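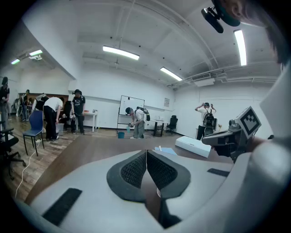
Zillcombe Walking & Camping Club :: Members' blogs :: Ratih's page

Quick one before I lose the evening. We had the big room again for the packing night, and I said I'd write it up, so I am writing it up, with a cup of tea going cold and a tent bag still on my kitchen table.

First thing. The room. I do like that room. White walls, white ceiling, pipes and beams all over the top of it and those long strip lights, so you can see what you're doing even at eight at night. Brown floor, which hides mud (it will need to). There's a projector up on the ceiling and I kept meaning to ask if we could use it for the route maps. Didn't ask. Next time. Plenty of floor is the main thing. You can lay a whole tent out and walk round it, which you can't do in anybody's front room, I've tried, I had a guy line through the letterbox.

Wooden cabinet at the back is still the best bit of furniture in the place. I want one at home. Kenneth says we could keep the club stoves in it if we asked nicely. I say we ask nicely then.

Right, packing.

The August trip is three nights, two of them in the same field, so in theory nobody needs to carry the lot every day. In theory. Farah brought everything she owns. I brought everything I own plus a spare of everything I own. Yoga brought a bag so small I thought it was his lunch. It wasn't, his lunch was in his coat.

What we did, more or less in order:

Everything out on the floor first. All of it. Don't leave bits in the side pockets because you "know what's in there". You don't. I found a banana-shaped thing in mine that I think was once a banana. Also a torch I'd replaced twice.

Then piles. Sleeping, cooking, wearing, wet weather, and a pile for stuff you can't explain. The last pile goes home. Be strict. Mine had a hardback in it and a travel iron, don't ask me.

Then bags on and walk about a bit. Five minutes, up and down the room, before you decide you're finished. Larasati made us do this last year and I moaned the whole way through, and she was right, a bag feels fine for one minute and then the strap starts on your shoulder. Mine was pulling left. Took it off, moved the stove across, put it back on, much better. Took it off again becuase I'd forgotten the food.

Food. Ok so this is where it went a bit wrong. I'd put us down for 4 dinners and we only need 3, as we're eating in the pub on the last night, which I had forgotten even though I was the one who rang the pub. So there's an extra bag of pasta and a jar of something red. They're at mine if anyone wants them. The jar is heavy, I'm not carrying it up a hill for the sake of it.

Tents. We've got the old Niriline back from being mended and the zip is smooth now, both ways, inner and outer. Kenneth had it up in his garden overnight to check. The other one is a Terkimik, bit newer, bit smaller, sleeps three if the three like each other. The poles for the two look the same and are NOT the same. I've put red tape round the Niriline ones. If you see a pole with no tape on, it's the Terkimik. If you see a pole with red tape in the Terkimik bag, somebody has been helping.

Rolling or folding, since it comes up every single time. Farah folds. I roll. Yoga shoves. We had the whole argument again, bit louder than last year. I still think rolling is better for jumpers and folding is better for anything with a zip in it. Shoving is quickest and his bag was shut first, so there we are. He can iron his own trousers. I even have a travel iron.

Things I always forget and have now written on the inside of my bag lid in marker pen:

dry socks in a seperate bag
tin opener
the bit that joins the stove to the gas
plasters
loo roll, inside something waterproof
money for the car park, coins, it doesn't take cards

Speaking of weight. I did put mine on the bathroom scales when I got in and I'm not publishing the number. I took out a fleece, the second towel and one of the mugs. Better. Still not saying. The spare mug alone was 226 grams, on the kitchen scales, and I've been carting it up and down hills for years for no reason except that it's blue and I like it. It's staying behind. Sorry mug.

Lift share. Larasati has two spaces from the Govindasamy car park, the one behind the shop, not the one in front. Kenneth has one space but it's next to the tents so you'll have a pole in your ear. I'm full. Boot is full as well, so please no "could you just take this".

Still need: someone with a big water carrier, ours has a drip. Someone with a washing up bowl. A lantern that doesn't flicker.

Deposits to Farah please, she has the list. If you've paid and you're not ticked off, tell her, don't tell me, I'll only nod and forget.

Got to go, the tent needs to come off the table so we can eat. Jar of red stuff for tea I think. One less to get rid of.

Ratih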